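Student robotics clubs spend too long on competitions. Ours did it for years, and most members came away able to follow a line on a floor and little else.

In March we dropped the league and gave the 13 members one job for the term: get pastries off a tray and into a paper bag, using two arms. Sioned Probert thought it was too easy. She changed her mind in week two.
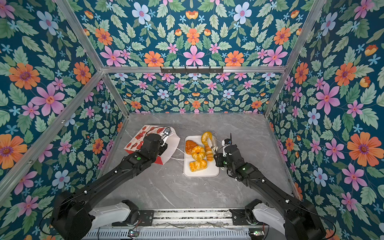 ## What a bag teaches

A bag bends and a pastry flakes – neither behaves like a plastic cube. Students have to think about grip, reach and which arm waits. They argue, and the arguments are good ones.

I would keep one competition a year for those who want it. The rest of the time should go on dull, ordinary jobs like this.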